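Urcombe Robotics Club
Minutes of the meeting held on Saturday, February 22, 2025

Present: Javiera Fuentealba (chair), Tharun Hegde (minutes), Delia Riquelme, Deok-su Son, Uriel Pereyra
Apologies: none

1. Last minutes
Agreed, with one correction. The entry fee for the Gasser Cup is per team and does not go up with the number of members.

2. Sorting project
Deok-su reported on the two-arm sorting task. The conveyor is on the left half of the table and the yellow and red bins are side by side in the middle. The log now holds 1,063 attempts, 317 of them made since the last meeting. He wants the bins and the conveyor left where they are until the April round.
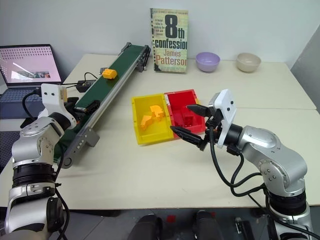
Uriel asked whether the judges would let us use our own conveyor at all, as the rules only mention "a moving supply of parts". He thought we should get this in writing before doing any more tuning. Javiera will email the organisers.

Delia said the program still treats both arms as one job, so a fault on one stops the other. She has a version that splits them and would like two evenings to test it. Agreed.

3. Grip pads
The textured pads were discussed. Delia would like a spare set cut before April. Tharun pointed out that the last sheet from Jornine took three weeks to arrive, so the order should go in now. Agreed to order one sheet.

Deok-su asked that anyone changing a pad writes it in the log with the attempt number. Two changes last month were not written down and the results either side of them cannot be compared. 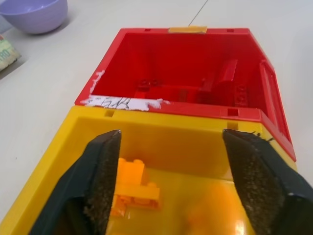
The opening width of the fingers was left as it is for now. Uriel will try a narrower setting on the brick parts only and bring figures to the next meeting.

4. Money
Balance is 96 pounds after the Tonum licence was paid. The pad sheet comes out of this.

5. Actions
Javiera: email organisers about the conveyor
Delia: test the split program
Tharun: order pad sheet
Uriel: narrower setting, brick parts

6. Any other business
The log needs backing up to the club drive. Deok-su to do this tonight.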